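Lists | Archive | Search | Subscribe | Help
Last updated: Saturday

To: kitchen-automation list
From: Ffion Eynon
Subject: Re: Dish station, staffing after February

Replying to Sajib's points in order.

Sajib Uddin wrote:
> The Vellville canteen moves 500 covers at lunch. If the arms take over
> racking and unracking, what do the 6 people on the dish line do? The
> Rarnow proposal lists them as "reassigned" and gives no job titles.
> Also, who clears a fault when a plate is gripped badly?

On titles: Cristóvão and I rewrote that section. Three of the positions become station attendant, same grade, same hours. The other three go to prep and serving. Lifting drops for everyone. Standing time does not, and I would like that recorded.

On faults: the attendant clears them, with the arms stopped. The grip is the part to watch. Plates standing side by side in a wire rack leave little room for a finger on either face, and the divider wires take up some of that.
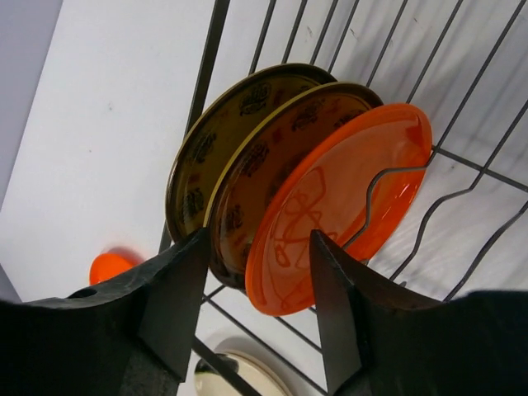
The draft procedure therefore sets spacing by plate type and leaves loading order to the attendant. Ashraful Kumarasinghe objects that this adds a judgment call to a job that had none. I disagree. People on the line already sort by rim and weight and have never been paid for knowing how. The attendant grade should say so in writing.

A two-arm station also changes where a person can stand. Reaching across the table to straighten a plate is habit for anyone from the old line, and it has to be trained out before the first shift.

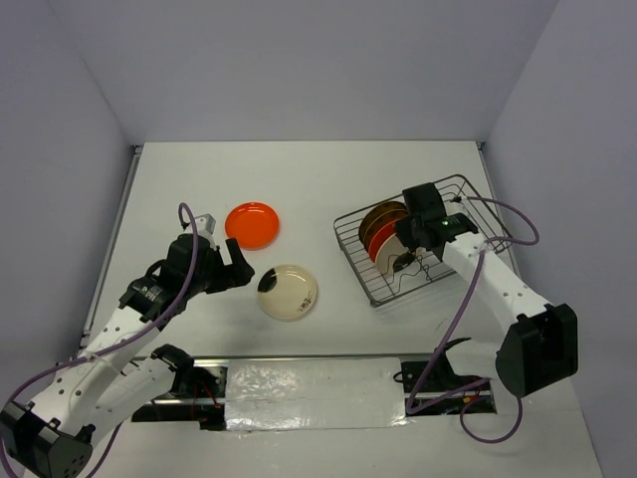 Kitchen Automation Digest, Vol. 3, Issue 6

Chaminda Chowdhury asked for the training hours. The Grorkent draft is item 974 in the archive and covers stopping, clearing and restarting. It does not cover breakage reports, which now fall to the attendant and previously went to the shift lead. That is extra paperwork and needs time on the rota.

Please send changes to the job descriptions to me and to Cristóvão Vilela before the next shift meeting.

Ffion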